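21 March 2025

Friday, and I'm only now sitting down with tea, so this will be rambly. I promised myself I'd write up the laundry corner while it was fresh in my head, and if I wait until the weekend I'll have moved everything again and forgotten why!

So. Got home from the Prukenstead office a bit after lunch (bliss) and went straight in there with a bucket and the old toothbrush. I'd been putting it off since Styliani stayed with us and very politely asked if the towels were "meant to smell like a pond." They were not. I've thought about that sentence every single wash day.

I did the rubber seal first. Peel it back, wipe, rinse the cloth, peel the next bit back. Found a hair tie, a guitar pick and 26 cents, which I'm keeping. Then an empty hot cycle with the Solanki powder Seema Dwivedi swears by. She says two scoops, the packet says one, I did one and a half like a coward.

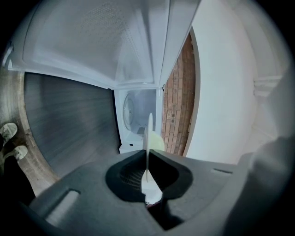

Laundry & Linens

The big white front with its round door is a thing I've stopped noticing, the way you stop noticing a doorbell. I gave it a proper wipe today, glass and rim and all the fiddly places, and now of course the rest of the room looks dingy by comparison (always the way).

Next was the shelf. I've decided whites, darks and "ask Mom" is a perfectly good sorting system, and I wrote it on masking tape so there's no excuse. The sock bag is back on its hook. I threw out the Roltari stain stick, which had dried up into a kind of fossil, and put the good clothespins in the jar where the bad clothespins used to be. The bad ones snap if you look at them wrong, so out they went too.

Still to do: the lint situation, which I'm not discussing tonight, and the bath mat that sheds on everything it meets. Also need to call Worau about the drying rack. They quoted me $188 for the wall-mounted one and I keep going back and forth. It would be so nice to have the floor back! But then in July everything goes out on the line anyway and I'd be cross with myself.

Ran a load of pillowcases at 5 and forgot them until 8. Going to go fold them now before I talk myself out of it.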